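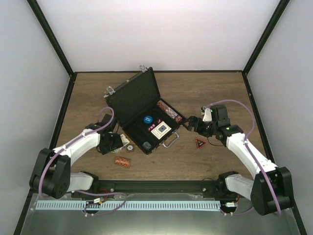
Poker cases: gallery and packing notes

Plelline games equipment store, page last revised 2019-06-20. Text by Meinir Phillips.

The pages in this section cover the briefcase-style poker sets held in the lending store. Each entry gives the storage position, the packing order and any faults known at the last check. The numbers on the stock card take precedence where anything here differs.

All cases in the group share one layout. The lower tray is divided into channels for the chips, with smaller recesses for the dice, the button and the cards. The lid carries no contents. It is lined, and the lining must stay flat, as a raised patch will press on the chips when the case is shut.

Stock reference: Jerix 532
Nominal chip capacity: 200
Shelf depth required: 40 cm
Location: bay 90, lower shelf

Packing order

Chips go in first, on edge, and are pushed up to one end of the channel. A channel that is only part filled should be packed out with the foam strip kept in the bay drawer. Without the strip the chips fall over in transit and the row has to be rebuilt by hand. Dice follow, then the button, then the cards. The cards go in last — they are the easiest item to crease and should never have anything resting on them.

A set that comes back incomplete is still booked in. Write the missing items on the stock card in pencil, put a yellow tag on the handle and leave the case on the returns trolley. Do not make up the shortage from another case. Chips from the older Molefe sets are slightly thinner and will not sit tightly in the same channel.

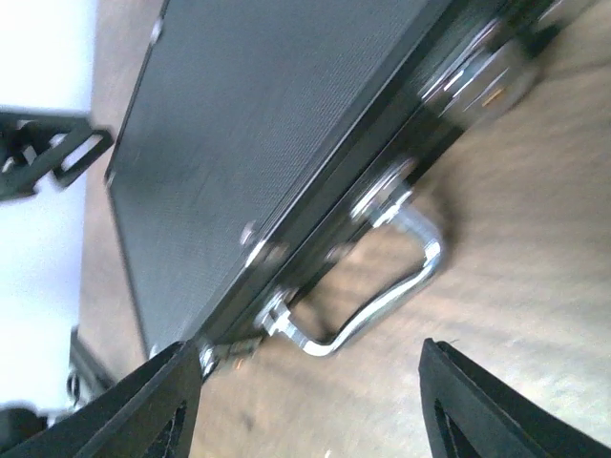
Wear on the outside of these cases is found first at the fittings. The panels stand up well to handling, and the fine texture on the broad face hides light scuffs. The long side edge is a different matter. It is glossy black, so scratches show readily, and it carries the latches and the chrome handle together. Check the two brackets where the bent bar of the handle joins the case. Any sideways movement at a bracket is recorded as a fault, and the case is withdrawn from loan until the fixing has been tightened.

Clean the bright metal with a dry cloth. Polish is not used in the store. It collects in the seam behind each latch and dries to a white crust that is slow to remove. Fingerprints on the glossy edge can be taken off with the same cloth, turned to a clean side.

Latches are tested in pairs. Close the lid, press both down, then lift the case by its handle a short way above the bench. If either latch springs, the lid is out of line with the tray. The usual cause is a card or die standing proud of its recess, and repacking cures it. If it does not, the hinge needs attention and the case goes to the Fastada bench with a note of which end is lifting.
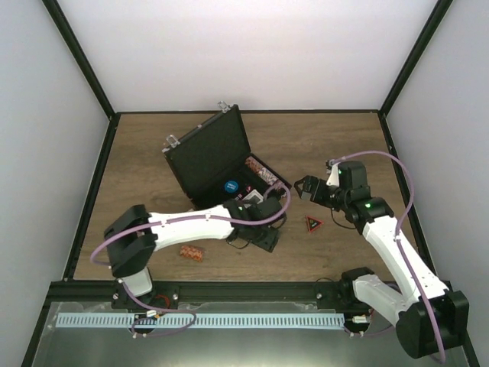 A lid should also hold its open position unaided while the tray is being packed. One that drops forward is a nuisance at the desk and a risk to fingers. The hinge screws on this type can be nipped up with a small cross-head driver, a quarter turn at a time, both sides equally. Overtightening makes the lid stiff and puts strain on the rim.

Loan periods and deposits are listed on the main games page. The foam strips were reordered in April and the drawer in bay 90 is full. Replacement cards are held at the front desk and should be signed for — one pack per case, with the stock reference written beside the signature.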